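Tarnard Robot Club - Questions We Get a Lot

Reading time: 3 minutes
Last updated: November

I run the evening robot club at Tarnard, and I answer the same emails over and over (happily!), so I finally typed the answers up. If yours isn't covered, write to the club address and I'll add it.

Do I need to know how to code?

Nope. Our first few meetings are all about moving the arms by hand and getting a feel for what they can and can't reach. Coding comes in after that, and we start small. If you already write Python at home, great, you'll probably end up helping the person next to you.

What does the club work on?

Two-arm tasks with soft stuff. This term it's bags, and I can't tell you how much harder a floppy bag is than a block! A block stays the shape you left it. With a bag, one gripper takes each side of the top and then the two arms have to agree on what happens next, and that's where most of our arguments start.

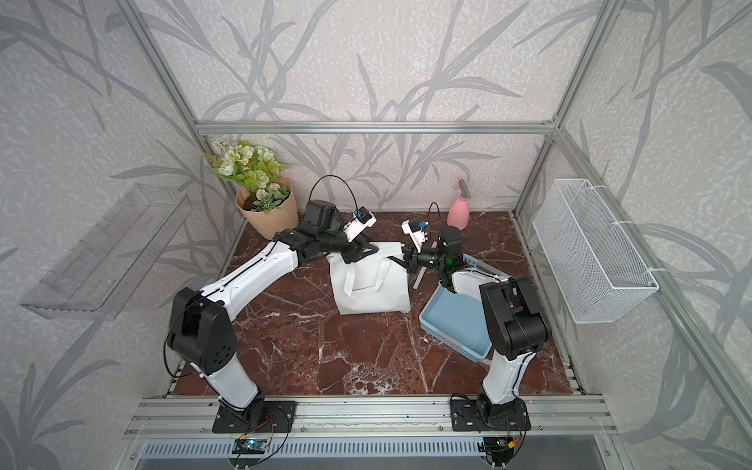

Segers wrote in after the open evening to ask why we don't just start everyone on blocks, seeing as the arms would succeed more often and beginners like to win. Fair point, and we did it that way for a while. People got bored by the third meeting. Now you get one session with blocks and then it's straight on to fabric.

How long is a meeting?

90 minutes, starting at 6 pm. The room stays open a bit afterward if you're in the middle of something, but please don't count on it - the building gets locked.

Is there a competition?

Yes, the Nandlow Challenge in spring. Teams get a soft-object task and a set number of tries, and the judges score how far each try got. Last year we scored 49 out of a possible 90, which I was very pleased with and the team was not. You don't have to compete to be in the club. Plenty of members never do.

How do the arms learn a task?

We drive them through it ourselves, lots of times, and save every run. Then we train on the runs and see what the arms do on their own. Our shared folder, which is called Nenik for reasons lost to history, has 1273 runs in it right now. Some of them are terrible. Please label the terrible ones as terrible, or we all pay for it later.

Why do you use the wrist cameras so much?

With fabric, the part you care about is usually right between the fingers. A fold, a seam, a strap that has wandered off to one side - from across the table those are easy to miss, and up close you can see which bit of material you've really got hold of. When we review runs, I always ask people to watch the wrist view first.
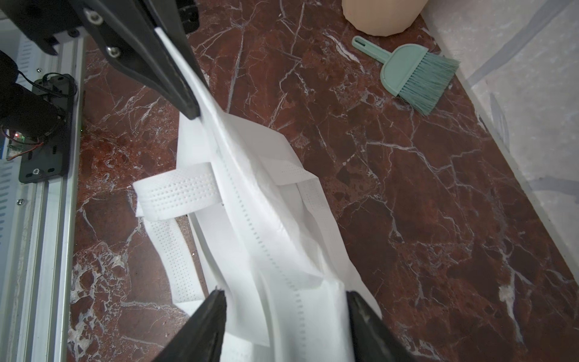
What does it cost?

50 dollars a term. It goes to spare parts and supplies. If that's a problem, send me a note and we'll sort it out quietly.

Can I join partway through the term?

Sure, as long as there's a spot. You'll do the safety talk first (short, I promise) and then sit in with a pair for one meeting before you drive anything.

What should I bring?

A laptop if you have one, and closed shoes. Tie long hair back and leave the dangly bracelets at home.

Can my parents or friends come watch?

Yes, tell me the day before so I can find chairs.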